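A Second Life for Food-Storage Boxes (and Their Lids!)

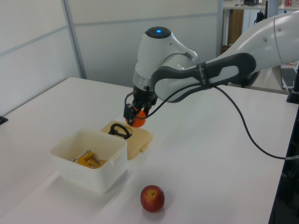
Can an old food-storage box hold tools once it's done with leftovers?

It can hold them very well, as long as you wash it first, keep it for small, light things, and never send it back to the kitchen afterward.

I am a little bit in love with this trick. A rectangular white box with a lid will take all those short metal tools that otherwise roll to the back of a drawer, plus whatever odd plastic part you're in the middle of fixing. You can see everything from above, and the whole lot moves from the workbench to the kitchen table in one trip.

Getting the smell out

Tomato sauce and curry hang on for ages. Fill the box with hot water and a good spoonful of baking soda, go to bed, and rinse it at 7 in the morning. If it still smells like dinner, crumple up newspaper, stuff the box full, snap the lid on and forget it for a few days. My neighbor Latrice Park swears by leaving hers open in the sun through most of June, and her boxes do smell of nothing at all, so there you go.

Dry it completely before any metal goes in. I mean completely — get a cloth into the corners and the groove of the lid. I lost a set of hex keys to rust that way and I'm still cross about it.

Lids

A lid with a carrying handle is a treasure, so hang on to it even if the box underneath cracks. But please don't trust the latch with anything heavy! Carry with one hand on the handle and the other flat under the box. Tab-style latches get brittle with age, and a warm soapy soak makes a stiff one easier to work.

When you're using the box, put the lid down flat right next to it. It makes a nice little parking spot for screws and washers while you work (turn it over and the rim keeps them from rolling off).

What goes where

Short screwdrivers, hex keys, tweezers and small bits are all happy in a box like this. Longer tools get a jar. Anything with a blade gets a cork on the tip or a sleeve cut from cardboard, and I put those in last so they're the first things I see.

Loose parts from a repair go in the same box as the tools for that repair. Darragh Gallagher taught me to drop in a slip of paper with the name of the thing it came off, and that has saved me from so many mystery pieces. Pencil is best, as pen fades or smears if there's a bit of oil around.

Balls, toy pieces and the rest of the small stuff that turns up on a table get their own box. Mix them in with the tools and some child will go digging for them, and then you're looking for your good screwdriver in the yard.

Food and tools on the same table

We eat and fix things at one table, so fruit ends up next to screwdrivers more often than I'd like. Wipe the top down with dish soap and water before anyone eats, and give any apple that's been sitting out a proper wash too. It takes 10 seconds.

Mark the box on the bottom as well as the side — a big T in permanent marker is plenty. Go over it again when it starts to wear off.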